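Borkelar

A list of small boxes, cases and trays, and what fits in them

README, last touched in May

Hi! You've found the readme for Borkelar, my ever-growing table of the little plastic things we keep other little things in: pencil cases, flat trays, lidded tubs, hard cases with a latch. If you only want the table, it's boxes.csv and you can open it in any spreadsheet program. If you want to know what the columns mean and which rows to be suspicious of, keep reading.

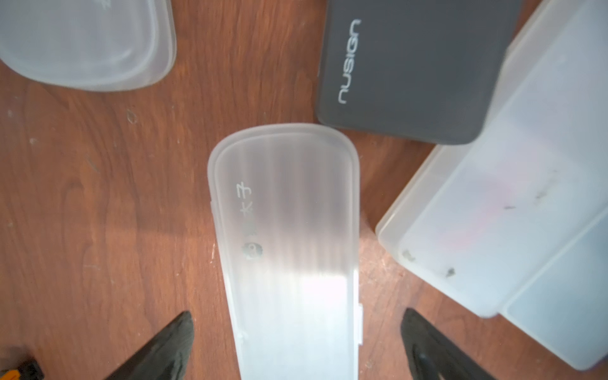
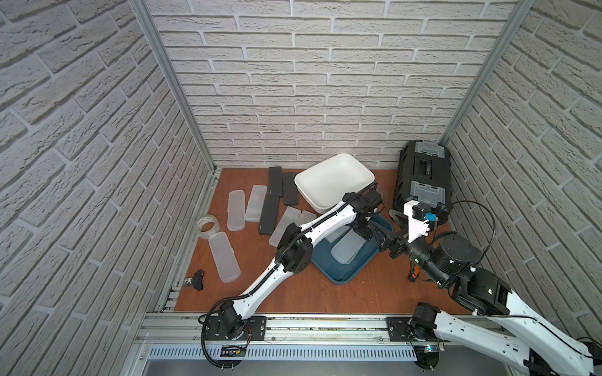
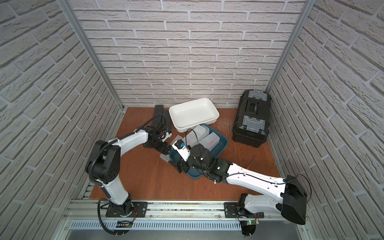
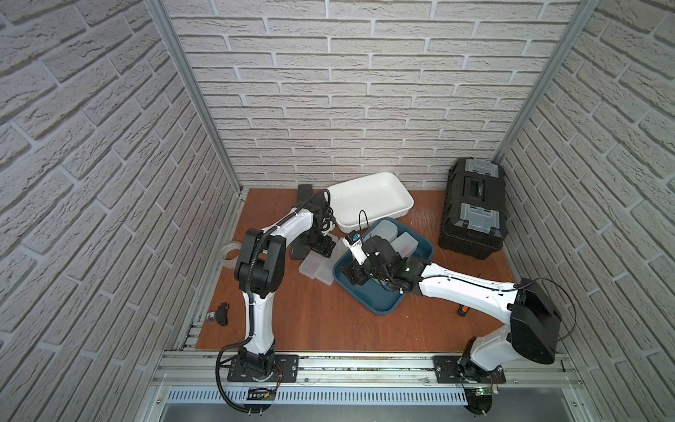

Borkelar has one row per container, and the thing I get asked most is how I decide what counts as a container in the first place. My rule is that it has to hold something by itself when you set it on a table. A tray counts, even a shallow one. A lid doesn't, even if it's got a nice deep rim and you use it as a dish for paper clips (I do this too, no judgment). A case with its lid attached is one row, and a tub with a loose lid is also one row, with the lid described in its own column. Shape matters more than you'd think. The long frosted case in the first picture has rounded ends, so the inside length you get down the middle is more than what you can use along the sides, and a ruler with square corners will stop short of where your tape measure says it should. That kind of case goes in with both numbers. The latch tab sticking out of the side goes in the notes, too, because it's what catches when you try to slide a case like that into a drawer next to another one.

What's in the folder

boxes.csv is the main table. It has 221 rows and 9 columns.

fits.csv is the pairs table. Each row says "this thing went into this container and the lid closed" or "it didn't." You join it to the first table on box_id.

setwood.txt is the list of drawers and shelves I measured against, which are all from one dresser and one rolling cart. Setwood is just what we call the dresser. There's a long story there that has no place in a readme.

old/ is the old stuff. Please don't use the old stuff. I keep it so I can see what I changed.

The columns, in order

box_id is a number. It doesn't mean anything. Gaps are rows I took out.

kind is one of tray, tub, case, tube, basket or other. I fought with myself over case and tub for weeks. A case closes and stays closed if you pick it up by the lid. A tub doesn't promise you that.

inside_l, inside_w and inside_h are in millimeters, measured at the floor of the container for length and width, with the lid off. A lot of trays get wider toward the top, so if you measure at the rim you'll be disappointed when the notebook won't lie flat. Ask me how I know!

outside_max is the longest outside measurement with everything closed, counting handles, tabs and feet. This is the one to look at if you're planning a drawer.

lid is none, loose, snap, hinge, slide or zipper.

see_through is clear, frosted or solid. Frosted means you can tell something is in there and maybe what color it is, and you can't read a label through it. I hold a sticky note with a word on it behind the plastic to decide. Most of my arguments with Brian Swai have been about this column, and he's right that it depends on the light by the window. Go with the sticky note anyway.

notes is free text. It's also where the good stuff is.

If you counted, that's the 9. People keep asking for a color column and I keep saying no. I tried it. One person's teal is another person's blue, and the same tray got three different answers from three people standing at one table. If the color matters to you for sorting (blue tray for bills, white tray for everything you haven't dealt with, a system I can recommend), put it in your own copy.

How the measuring was done

Steel ruler for anything shorter than the ruler, tape for the rest. I did most of it at the kitchen table in the evening, with a cup of tea and the radio on. Daithí McGrath did the tubes and a good share of the trays, and he's a lot more careful than me, so if two rows look like the same object and the numbers don't match, trust the one that says dmg in the notes. Teófilo Rengifo sent in everything marked tr. His were measured in inches and converted, and that's where you'll see some strange-looking decimals. I left them in.

Every container was empty when it was measured. Trays went on a flat table and weren't stacked on anything. I mention it because I made exactly that mistake early on: one tray had its edge up on another tray, I didn't notice, and my height for it came out silly. If yours are sitting the way the white one is in the second picture, tilted with part of it up on the blue one, pull them apart and set each one down flat before you get the ruler out.

Stacking and nesting

I get a lot of mail about this so it gets its own section. Nesting is when a tray goes down into another tray. Stacking is when it sits on top. They take up really different amounts of room, and the table only handles nesting, and only in the notes, where you'll see something like "nests in 40, rim sticks up." Two trays from different stores will nearly always do something in between. They'll go down partway and jam, or they'll rock. I write "sort of" in those cases and I'm not proud of it.

What I do at home, for what it's worth, is keep one shallow tray and one deep one out and put everything else away inside the bigger tubs. The deep one is a pain to see into from a chair. It's great for chargers.

About the fits table

The things I tried were a standard set so you can compare across rows: a pack of index cards, a pair of folded reading glasses, a 12-inch ruler, a roll of tape, a new pencil, a calculator, a short stack of mail, and a bag with 500 buttons in it. (The buttons are Aurel's. Aurel Moldovan sews, and he gave me the bag on the condition that it came back with all 500 in it. It did, thank you very much.) The bag turned out to be the most useful thing in the set. A bag of buttons squishes, so it tells you about real-life stuff like socks and snack bags in a way the ruler never will.

A "yes" means the lid closed with no pushing. For a tray with no lid, "yes" means nothing stood up above the rim. If I had to push, it's a "no," and the notes say "pushed." You might be fine with pushing! Filter on that word and decide for yourself.

Things I know are wrong or missing

There are way too many pencil cases. I like pencil cases. Anybody looking at this table would figure that out, and I'd be careful about drawing any big conclusions about what people own, seeing as most of this came out of four households that all like stationery.

Printed markings go in the notes only when they're easy to read. Where a lid had writing in a language I can't read, I used to type "has writing," and that was lazy. Cillian Flanagan has been going back through those and copying the characters properly, and he's maybe halfway. The same goes for brand names printed sideways down a case, like the "nusign" on the dark gray one in the first picture. I copy what's printed, with the same capital or lowercase letters, and leave it there. A name on the outside doesn't tell me the model, so there's no model column either.

Soft-sided things are badly covered. A zipper pouch has whatever inside height you want it to have. I put in the height with the pouch lying flat and zipped, and it's close to useless.

Nothing with an inside length over 500 is in the table. I had to stop somewhere, and past that size you're into moving boxes and under-bed storage. Geraghty is the name of the other list where I keep those, and it's a mess, so I haven't put it out yet.

Rows under box_id 90 were measured before I settled the floor-versus-rim question. I've redone the trays and the cases. The tubs from that stretch I haven't, mostly for the reason that two of them are full of Christmas lights and I don't feel like it.

How to add your own

Please do! Copy the last row, change everything, and send me the file. I'd love more trays from kitchens and workbenches. Say how you measured and put your initials in the notes. If you only have the outside numbers, send those and leave the inside ones blank. Please don't guess the wall thickness and subtract, I can always tell, and then I have to write back and ask and we both feel bad.

You don't need to send pictures. If you do, put the thing on a plain table and get the lid in there somehow.

Names

Borkelar is the table. Bondska is the little script that checks it (it looks for blanks, for inside numbers bigger than outside_max, and for kinds I never agreed to). You run it from the same folder as the csv files and it prints the row numbers it doesn't like. If it prints nothing, you're good. It does complain about row 61 every time and row 61 is fine, that one's a tray with a really wide handle cutout and I haven't taught it about those.

Using it

Use it for whatever you like, including things you sell. A mention is nice. If you find an error, tell me the box_id and what you think it should be, and if it's one of Daithí's I'll make him get the ruler back out.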